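Kostitz Match Ball, Size 5
Planness Team Sports / Soccer / Balls

The Kostitz is our match ball for adult and youth leagues, ages 12 and up. It has a thermally bonded outer shell over a foam layer and a butyl bladder, so it holds pressure from one week to the next and doesn't take on much water on a rainy field. The surface is lightly textured. Goalkeepers tend to notice that first.

We have sold the ball since January and it replaces the Fusau, which was hand stitched. The Fusau is still available as a training ball while stock lasts. If your league rules call for a stitched ball, order the Fusau.
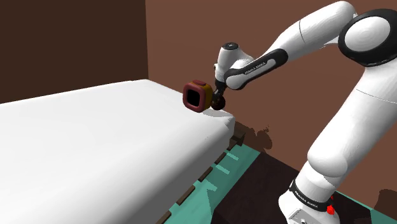
Size and weight are within the usual limits for a size 5. Each ball is checked for roundness and rebound before it is packed. Balls ship deflated, with 2 needles in the box. Pump slowly and stop at the pressure printed next to the valve. A drop of valve oil before the first inflation helps the needle go in cleanly.

Details
Size: 5
Shell: bonded synthetic, textured
Bladder: butyl
Surfaces: natural grass, artificial turf
Not recommended for: asphalt, concrete, indoor courts
Pack sizes: single, or club bag of 4
Warranty: 2 years on shape and seams

The club bag has a drawstring top and a shoulder strap. There is a white panel on the side for the team name. Use a permanent marker and let it dry before the bag goes in the trunk.

Comments from clubs

"We used them for the whole spring cup. The flight is steadier than the old ones and the parents stopped asking me for a pump." Kwaku Appiah, under-16 coach

"Good ball. A little hard out of the box, softer after three or four sessions. I'd like to see it in yellow for winter games." Jarrah McAlister, club secretary 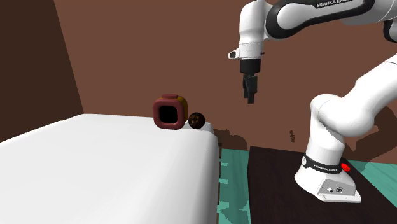 Color is the question we get most often. The Kostitz comes in white with black, and in a second version for dull afternoons and snow. For that one we went with dull red and mustard yellow, the same pairing as the chunky rounded cube at the far corner of the white surface. It shows up well against pale ground, and it costs the same as the white version. Please choose the color before adding a club bag to your cart, as we can't mix colors within a bag.

Care
Wipe with a damp cloth after use. Don't use solvent or put the ball in a washing machine. Let some air out if it will be stored for the off season, and keep it away from heaters and car windows.

Ordering
In stock now: 792 balls, both colors combined. Single balls ship the next working day. Club bags take up to 4 working days. Leagues that want their crest printed should ask for a quote first, as printed balls can't be returned.

Also from Planness: Kingi corner flags, Kingi goal nets, Fusau training ball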